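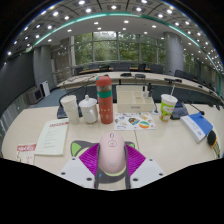 키스우드(Kiswood) 도움말 게시판 > 가족 기록·옛 문서 > 일기와 편지

질문: 농장 일기를 옮겨 적는 중인데 철자 오류와 약어를 어디까지 그대로 둬야 하나요?
작성자: Oratile Mabuza
상태: 답변 채택됨
태그: 일기, 필사, 약어, 날씨 기록

외가 쪽에서 내려온 농장 일기를 컴퓨터로 옮기고 있습니다. 쓴 사람은 Sieglinde Ackermann이라는 분이고, 슈타인(Steyn)이라는 마을 바깥에서 밀과 닭을 키우던 집의 안주인이었습니다. 1920년대에 쓴 공책 14권이고, 날짜가 붙은 기록을 전부 세어 보니 2,785건입니다. 지금 네 번째 공책을 하고 있습니다.

대부분은 날씨, 그날 한 일, 누가 다녀갔는지입니다. 영어로 썼지만 집에서는 독일어를 썼던 모양인지 중간에 독일어 단어가 섞입니다. 옮기다 보니 매번 같은 데서 막힙니다.

첫째, 철자입니다. 같은 단어를 어떤 날은 맞게 쓰고 어떤 날은 틀리게 씁니다. 예를 들면 separator를 seperator, sepperator로도 씁니다. 처음 두 권은 제가 알아서 고쳤는데 세 번째부터는 그대로 뒀습니다. 통일을 해야 할 것 같습니다.

둘째, 약어입니다. "do."가 줄마다 나오는 날이 있습니다. 바람 방향 뒤에도 나오고 사람 이름 뒤에도 나옵니다. 그리고 "Sep."이 9월인지 separator인지 헷갈리는 곳이 있습니다. 2월 기록에 "Sep. in a.m., do. eve."라고 적혀 있으니 9월은 아닌 것 같습니다.

셋째, 날짜가 빠진 기록입니다. 세 번째 공책 가운데에 날짜 없이 날씨만 적힌 줄이 이어집니다. 앞은 2월이고 뒤는 날짜가 있는 4월 기록입니다. 그 사이를 제가 순서대로 날짜를 넣어도 되는지 모르겠습니다.

넷째, 지운 글자입니다. 한 줄을 쭉 그어 지웠는데 밑이 읽힙니다. 사람 이름인데, 아직 후손이 근처에 삽니다.

파일은 비르키스(Virkis)로 만들고 있고, 완성하면 드롤타흐(Droltach) 향토자료실에 한 부 보내려고 합니다. 자료실에서는 형식은 자유라고 했습니다. 가족은 읽기 쉬운 쪽을 원하고 저는 원문이 남는 쪽을 원합니다. 경험 있는 분들은 어떻게 하셨는지 알려 주세요.

답변 1 (채택됨)
작성자: Loïc Hoarau

저는 할아버지의 포도밭 장부와 일기를 옮긴 적이 있습니다. 순서대로 쓰겠습니다.

철자는 그대로 두세요. 처음 두 권도 되돌리는 게 좋습니다. 귀찮아도 두 권이면 아직 할 만합니다. 나중에 누가 이 일기를 볼 때 틀린 철자에서 발음을 짐작하는 경우가 있습니다. 독일어를 쓰던 분이라면 더 그렇습니다. 틀린 단어마다 [sic]을 붙이지는 마세요. 저는 처음에 그렇게 했다가 한 쪽에 [sic]이 너무 많아져서 전부 지웠습니다. 맨 앞 일러두기에 "철자와 구두점은 원문을 따랐다"고 한 번 쓰면 됩니다. 단어를 알아볼 수 없을 정도일 때만 뒤에 대괄호로 맞는 철자를 넣었습니다.

대문자와 줄바꿈도 정해 두셔야 합니다. 대문자는 원문대로, 줄바꿈은 무시, 문단은 원문대로 하는 방식이 흔합니다. 줄 끝에서 나뉜 단어는 붙여 쓰고요. 쪽이 바뀌는 자리에는 [3권 12쪽] 식으로 표시를 넣으세요. 나중에 원본과 대조할 때 이게 없으면 처음부터 다시 넘겨야 합니다.

"do."는 ditto, 즉 "위와 같음"입니다. 옛날 장부에 아주 흔합니다. 본문에서는 do.로 두고 풀어 쓰지 마세요. 무엇과 같다는 건지 애매할 때가 있는데, 풀어 쓰면 그 판단이 원문처럼 보이게 됩니다. 사람 이름 뒤에 나오는 것은 앞줄을 잘 보세요. 앞줄 사람이 한 일을 똑같이 했다는 뜻일 수 있습니다.

"Sep."은 말씀하신 2월 기록이라면 separator로 읽는 게 맞아 보입니다. 우유에서 크림을 분리하는 기계가 집에 있었다면 아침저녁으로 돌렸을 겁니다. 그런데 본문에 소 이야기가 나오나요? 밀과 닭만 적으셔서 여쭙니다. 크림을 팔았다는 기록이 한 번이라도 있으면 확실해집니다.

약어표를 따로 하나 만드세요. 저는 세 칸으로 했습니다. 약어, 제가 읽은 뜻, 처음 나온 쪽. 확실하지 않은 것에는 물음표를 붙였고 끝까지 물음표로 남은 것도 있습니다.

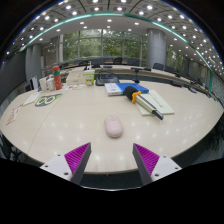
탁자 위의 연분홍색 마우스

날짜 없는 기록은 순서대로 채우지 마세요. 하루에 한 줄이라는 보장이 없습니다. 하루 걸러 썼을 수도 있고, 며칠 치를 한꺼번에 썼을 수도 있습니다. [날짜 없음, 2월과 4월 기록 사이]라고만 적어도 충분합니다. 줄이 정확히 31개라고 해도 그게 3월이라는 증거는 안 됩니다. 안에 단서가 있으면 그것만 각주로 다세요. 부활절, 보름달, 장날, 누구 생일 같은 것들입니다. 보름달이라고 적힌 날이 있으면 그 해의 달 모양을 찾아서 맞춰 볼 수 있습니다.

지운 글자는 [지움: ○○]으로 적는 게 일반적입니다. 이름 문제는 제가 답하기 어렵습니다. 저라면 원본에 가까운 파일에는 남기고 가족에게 돌리는 파일에서는 뺐을 겁니다.

그래서 파일은 두 개가 됩니다. 하나는 원문 그대로, 하나는 읽기용입니다. 원문 파일을 먼저 끝내고 그걸 복사해서 읽기용을 만드세요. 두 개를 동시에 고치면 나중에 어느 쪽이 맞는지 모르게 됩니다.

댓글

Oratile Mabuza: 자세한 답변 감사합니다. 소는 있었습니다. 첫 권에 "sold cream"이 나오고, 네 번째 권에는 크림 통을 역까지 싣고 갔다는 말도 있습니다. 제가 질문에 빠뜨렸네요. 날짜 없는 줄은 세어 보니 31개가 아니라서 오히려 마음이 편해졌습니다. 순서대로 채우는 건 포기하겠습니다.

Loïc Hoarau: 그럼 separator로 보셔도 되겠습니다. 약어표에는 크림 기록이 나온 쪽도 같이 적어 두세요.

답변 2
작성자: Pravesh Buthelezi

저는 그냥 다 고쳐서 옮겼습니다. 가족만 볼 거라서요. 읽는 데 아무 문제 없었고 어머니도 좋아하셨습니다. 너무 엄격하게 하면 끝을 못 냅니다.

비르키스는 자동 교정이 기본으로 켜져 있으니 설정에서 끄세요. 독일어 단어를 자꾸 비슷한 영어 단어로 바꿉니다.

댓글

Annatjie Mokgethi: 자료실에 보낼 거라고 질문에 적혀 있어요. 가족용이면 고쳐도 되지만 이 경우는 좀 다르죠.

Pravesh Buthelezi: 그 부분을 못 봤습니다. 그래도 자동 교정은 끄는 게 맞습니다.

Oratile Mabuza: 자동 교정이 켜져 있었습니다. Stube가 전부 Stub으로 되어 있더군요. 첫 권부터 다시 봐야겠습니다.

답변 3
작성자: Annatjie Mokgethi

위의 첫 번째 답변에 대체로 동의하고, 몇 가지만 더합니다.

날씨 기록은 본문과 별도로 표를 만들어 두면 쓸모가 있습니다. 날짜, 바람, 비나 서리, 원문 표현, 이렇게 네 칸이면 됩니다. 원문 표현 칸은 꼭 넣으세요. "heavy dew"와 "wet morning"을 둘 다 "습함"으로 바꿔 버리면 나중에 구별이 안 됩니다. 온도가 적혀 있어도 단위가 없으면 숫자만 적고 단위는 비워 두세요. 화씨겠거니 싶어도 제가 본 일기 하나는 중간에 온도계를 바꾸면서 섭씨로 넘어갔습니다.

바람 방향은 조심하세요. "N. wind"는 북쪽에서 부는 바람인데, 가끔 "wind to N."이라고 쓰는 사람이 있습니다. 그건 방향이 바뀌었다는 뜻일 수도 있고 북쪽으로 분다는 뜻일 수도 있습니다. 표에 넣을 때 해석하지 말고 그대로 적는 편이 낫습니다.

독일어 단어는 기울임체로 하지 마시고 본문 글자 그대로 두세요. 원문에서 밑줄을 그은 단어와 섞입니다. 뜻풀이는 각주로 충분합니다. 표준 독일어 사전에 없는 단어는 사투리일 수 있으니 그 지역 사투리 사전을 보시고, 그래도 없으면 문장째로 이 게시판에 올려 주세요. 단어 하나만 올리면 답하기가 어렵습니다.

지운 이름에 대해서는 자료실에 먼저 물어보세요. 일정 기간 열람을 제한해 주는 곳도 있습니다. 보낼 때 편지에 어느 쪽에 있는지 적어 주면 그쪽에서 처리하기 쉽습니다.

그리고 공책은 옮기기 전에 통째로 스캔해 두시는 게 좋습니다. 표지 안쪽과 뒷장도요. 거기에 달걀값이나 주소가 적힌 경우가 많습니다. 끼워진 종이가 있으면 어느 쪽 사이에 있었는지 연필로 작은 쪽지에 적어 같이 두세요. 원본에는 아무것도 쓰지 마시고요.

댓글

Oratile Mabuza: 뒷장에 정말 달걀 판 수가 적혀 있었습니다. 본문이 아니라서 건너뛰었는데 부록으로 넣겠습니다. 6권에는 마른 꽃이 끼워져 있는데 이건 어떻게 하나요?

Annatjie Mokgethi: 종이에 얼룩이 번졌으면 중성지에 싸서 따로 보관하고 자리를 기록해 두세요. 번지지 않았으면 꽃 양쪽에 중성지를 한 장씩 대고 그냥 두는 분들도 있습니다. 꽃 이야기는 보존 게시판에 새 글로 올리시는 게 답을 더 받을 거예요.

Oratile Mabuza: 그렇게 하겠습니다. 첫 번째 답변을 채택했고, 일러두기 초안이 나오면 여기에 덧붙이겠습니다.

관련 질문
옛 장부의 "inst."와 "ult."는 무슨 뜻인가요?
연필로 쓴 일기가 흐려졌을 때 스캔 설정
편지 봉투도 같이 보관해야 하나요?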